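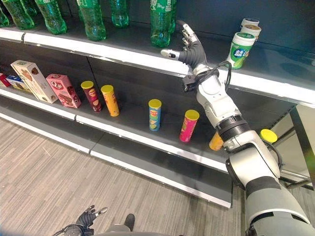 Drinks and chewing gum on the snack shelves.

Snack shelves: what's changing in October

The snack and drinks shelves at the Cullinane site shop are being reset this month. Florence McIntyre has drawn up the new layout and it will be in use from October until the spring order comes in.

Bottled drinks stay on the top shelf. The green soda bottles keep their place there, with the chewing gum jars next to them. Several people asked for the gum to be moved down to the till. We tried that in the summer and the jars were in the way of the card reader, so they are going back where they were.

Boxed snacks stay on the middle shelf, starting from the left. Please put boxes back with the front facing out. If you change your mind about something, leave it at the till and it will be put away at closing.

The shop took 1,646 separate sales last quarter. Of the 123 slips put in the suggestions box, most asked for longer opening hours or a bigger choice of savoury snacks. Opening hours are under review. On savoury snacks, Pranetti will supply 20 new lines, to be brought in gradually as the old stock sells through.

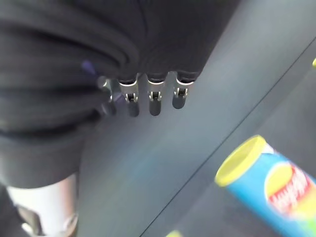 Deliveries will now come on the early run, before 7 am, and the shop will open at 8 as usual. Haziq Khoo is taking over the ordering from Florence, who will carry on with the layout and the price labels. If a price on the shelf edge doesn't match what you are charged, tell whoever is on the till and you will pay the lower one.

There is a limit of 2 multipacks per person while the old stock is being cleared. Single items are not affected.

Empty bottles can go in the recycling point by the side door. Rinse them first and leave the caps on. Glass still has to go to the main yard.

Requests for the next order should reach Haziq before the end of the month. Use the paper slips or leave a note at the Cullinane front desk.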